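8/6/25

Up before six again. The light comes straight through the thin curtains and I can't sleep once it's on the wall. Made tea, took it out the back and looked at the beans. The slugs have had the two nearest the path but the rest are climbing. Must ask Zahira what she puts down, as hers never seem to get touched.

Spent most of the morning on the coat. I cut the lining in November and then left it folded in a carrier bag all this time, so I had to work out my own markings again. The chalk had nearly gone. I'd written "ease here" on a scrap of paper and pinned it to the sleeve, which was good of me. Got the back pleat pressed and the two side seams done. The left one puckered and I unpicked it as far as the armhole. Second go was better, though not perfect, and I have decided nobody will be looking under my arm.

Trinidad rang at eleven about the wool. She can get the dark green from Sarmiento but only if we order 100 metres between us, and I don't know who she thinks is going to use it. Eun-ji would take some for skirts. Lilibeth says she is giving up sewing until her eyes are sorted. I said I'd have 6 metres and no more. Trinidad said think about it, so I expect she will ring again.
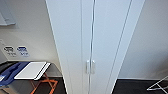
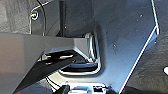 Lunch was the end of the soup with an egg in it. Then I walked down to the shop for thread. They had four shades of navy and I stood at the door with each of them against my bit of lining, and still came home with one that is slightly too purple. It will do for the hem. I'll get the right one when I'm next in town.

Letter from Jonalyn in the afternoon post, two sides, mostly about her new job at Feso. She starts early and is home by three, and she likes the people except one. She wants to know if she can come and stay for four nights at the end of the month. Wrote back straight away to say yes. She will need to bring her own pillow as she never gets on with mine.

Did the bills after that. The water is up again. Paid it, and put 200 aside for the boiler man, who is meant to be coming but hasn't said when.

Went back to the coat in the evening and tacked the collar on. It sits well at the back and stands away a bit on the right, so I may have stretched it. Left it on the hanger overnight to see if it drops.

Rain at nine, quite heavy. Brought the washing in just in time, all but the tea towels. Bed with the library book, read four pages and went back over three of them.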